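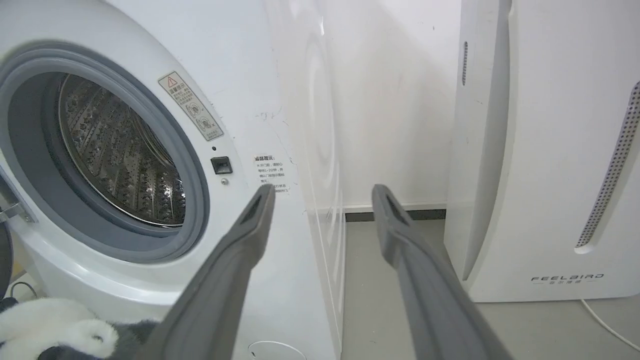

Door open between loads, front loader, laundry.

I used to shut the washing machine door as soon as the clothes were out. It looked tidier and the laundry is narrow enough that an open door gets you in the hip. Then in March the towels started smelling sour before they'd even made it to the linen cupboard, and I had to think about what I was doing.

The first thing I blamed was the powder. I'd changed to a box of Bondasero because it was on special, 27 dollars for a size that should have lasted until spring. I went back to the old liquid for a fortnight and the smell stayed, so it wasn't that. I've since gone back to the powder and finished the box.

The second thing was the rubber seal, and that was it. If you have a front loader and you've never pulled the seal back with your fingers, do it over an old towel. Mine had a fold at the bottom holding grey water, a hair tie, lint packed into a sort of felt, and a five cent piece. I wiped it out with a cloth and warm soapy water, then did it again the next day with a bit of white vinegar. Some people say vinegar is hard on rubber over time. I only did it the once, and it's been plain soapy water ever since.

After that I ran an empty hot cycle. On my machine the long one takes 174 minutes, so I put it on after tea and forgot about it. The drum came up well. The seal still had a few dark spots that I don't think will ever shift, and I've stopped trying.

The filter was the job I'd been avoiding. I put a baking dish under it, laid down 2 bath towels, and still got water on the floor. There was less muck in it than I expected – mainly fluff and a shirt button. I've written it on the kitchen calendar to do every couple of months.

The routine now is pretty dull. Clothes come out as soon as the cycle ends, or as near to it as I can manage. I run a dry cloth around the seal, paying attention to the bottom. The door stays open until the next load, and I walk around it. The powder drawer gets left open a crack as well. The cloth hangs on a hook beside the trough and goes in with the towels.

I also cut back on how much I put in. I'd been filling the drum to the top and pushing the door shut with my knee. Two smaller loads come out cleaner, and they dry faster on the line too, as there are fewer creased-up lumps in the basket. Fabric softener has gone altogether. I did look at a Plendik dehumidifier for the room, but it was 419 dollars and the window opens, so I open the window.

The towels took three washes to come right. One old bath mat never did, and it's now in the shed for the dog.

Next job is the shelf over the trough, which has been leaning to the left since winter and has four half-empty bottles of stain remover on it.

Recent posts
Re-hanging the Soliman clothesline
What I keep in the linen cupboard and what went to the op shop
Getting candle wax out of a tablecloth
Ekix storage tubs, one year on
Cleaning the flyscreens before summer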